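Raltden robotics club gets its arm ready for October meet

RALTDEN — The after-school robotics club at Raltden High is down to its last few weeks before the regional meet at Zendari Hall, and the to-do list is still long. Gripper sticks. Software mostly works. Nobody has slept much, according to one junior.

The club, entered as Team 3291, is building for the tabletop event, where a student-programmed arm has to pick up small shapes and put them in a basket with no one touching the controls. Teams get 4 minutes a round. Two rounds count, a third is thrown in for teams that had a power problem or a bad start.

Last year the club went out early. The arm was fine on blocks and hopeless on anything round, and the students spent most of the summer rewriting the part of the program that decides how to close the fingers. Still not perfect. At an open practice this week the arm went for the ball, pushed it off the table and then carried on to the basket with nothing in its grip. Big laugh from the parents in the back row. Second try went in.

"The ball is the one we lose sleep over," the team's lead programmer said. "The cylinder it can do all day."

The pyramid is new this year and worth the most points. Slanted sides mean the fingers tend to slide up and off, so the students have been trying rubber pads cut from an old bike tube. They have four sets of pads and dont agree on which is best.

Most of the arm came from parts handed down by earlier teams. Softić Machine, the shop on the east side of town, cut the new base plate at no charge and let two seniors sit in while it was done. The club also got a used laptop out of a fall bake sale, which replaced one that shut itself off in the middle of a run.

Practice goes until 6 p.m. most nights, later if a parent agrees to stay. Students take turns at the keyboard. Younger members reset the table between runs and write down the misses in a notebook, and the coach says the notebook has been more use then anything on the screen.

Three shapes on the white cloth for the start of a run: purple pyramid, green ball, red cylinder, with the wicker basket behind them still empty.
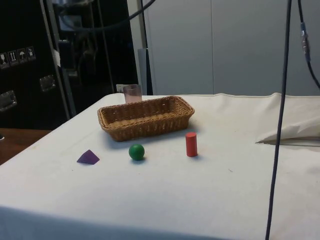 If you go

The meet is at Zendari Hall in October. Doors at 8 a.m., first round at 9. Admission is free, parking is in the Hiritz lot across the street. Bring lunch, the snack bar is closed for repairs.

The club will run the arm for the public once more before then, in the high school cafeteria. Time to be posted on the school's web page. New members are welcome through the end of the month and don't need any experience with programming. Sign-up sheet is outside the main office.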